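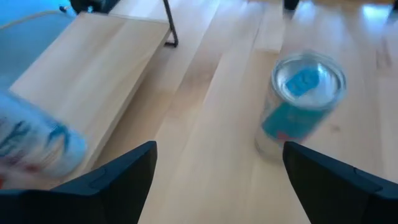 atelier_mesures
Nous soumettons à la discussion le protocole employé dans le cadre du projet Marras pour évaluer la saisie de récipients par une politique apprise sur démonstrations. La série compte 300 essais, dont 281 ont été jugés exploitables. La difficulté principale tient à la vue du poignet pendant l'approche : le bocal en verre transparent, son ouverture vue de dessus et l'étiquette bleu-vert visible au travers y deviennent flous dès que la pince se déplace, alors même que les doigts restent largement ouverts. Nous avons donc retenu comme critère de réussite le maintien de l'objet pendant 4 secondes au-dessus du plateau, sans intervention de l'opérateur. Le taux obtenu sur les bocaux est nettement inférieur à celui des canettes. Les avis sur la validité de ce critère sont les bienvenus.

Vornport
Je remercie l'auteur pour cette présentation. Deux précisions me paraissent nécessaires avant toute comparaison. En premier lieu, les essais écartés l'ont-ils été selon une règle fixée à l'avance, ou après examen des enregistrements ? En second lieu, les positions initiales des objets étaient-elles tirées au sort ?

atelier_mesures
La règle d'exclusion a été rédigée avant la campagne. Elle ne vise que les pertes de synchronisation entre les caméras et les relevés articulaires ; un échec de saisie n'est jamais un motif d'exclusion. Les positions proviennent d'une liste tirée au sort, que l'opérateur suit dans l'ordre. Pour les objets posés en hauteur, seule la position latérale varie.

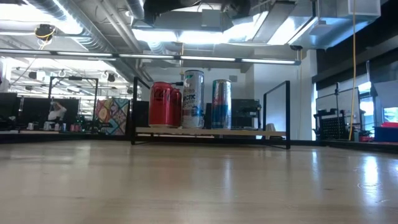 La hauteur de départ constitue par conséquent une condition distincte, et les résultats correspondants figurent dans un tableau séparé. Nous avons constaté qu'une politique entraînée uniquement sur des objets posés à même la table transférait mal à cette condition, l'approche étant en général trop basse.

prornar_labo
Je me permets d'exprimer un désaccord. Un maintien de 4 secondes ne renseigne pas sur la qualité de la saisie. Chez Prornar, nous avons renoncé à ce type de critère dès le mois de novembre, au profit d'une dépose complète à un emplacement désigné. Une canette tenue de biais satisfait votre condition et se renverse au moment où elle est reposée. Votre taux mélange à mon sens deux comportements que le lecteur a besoin de distinguer.

Vornport
L'objection est recevable, mais elle porte sur la tâche davantage que sur la mesure. Si l'objet de l'étude est la saisie, ajouter la dépose introduit une seconde source d'échec. Je préférerais deux colonnes : maintien, puis dépose conditionnelle au maintien.

atelier_mesures
La proposition des deux colonnes nous convient. La dépose a été enregistrée pour les 100 derniers essais de la série, ce qui permettra un premier calcul sans nouvelle campagne. L'annotation sera refaite par deux personnes, sans accès au nom de la politique évaluée. S'agissant de la configuration à deux bras, le point mérite un développement particulier.

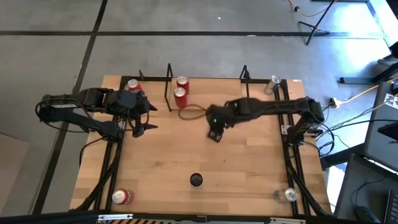

Chaque bras dispose de sa propre condition de réussite, et un essai n'est validé que si l'autre bras n'a pas déplacé d'objet voisin. Cette clause est sévère – elle explique une part importante des échecs relevés – mais nous souhaitons la conserver.

prornar_labo
Je maintiens ma réserve sur le titre du tableau principal, qui parle de « manipulation » là où seule la saisie est mesurée. Sur la clause de non-déplacement, je suis d'accord, à condition que le seuil de déplacement soit publié.

plomell
Une question complémentaire : le seuil est-il apprécié à l'œil ou calculé à partir de la vue de tête ? Dans le second cas, les occultations par les avant-bras devraient être signalées essai par essai.

atelier_mesures
Il est calculé, puis vérifié à l'œil en cas d'occultation. Le champ correspondant sera ajouté au fichier de résultats. Le titre du tableau sera modifié en « saisie et maintien ».

Rechercher dans le forum Recherche avancée OK

Ce site utilise des cookies afin d'assurer le bon fonctionnement de votre session. En poursuivant votre navigation, vous en acceptez l'utilisation. Accepter Paramétrer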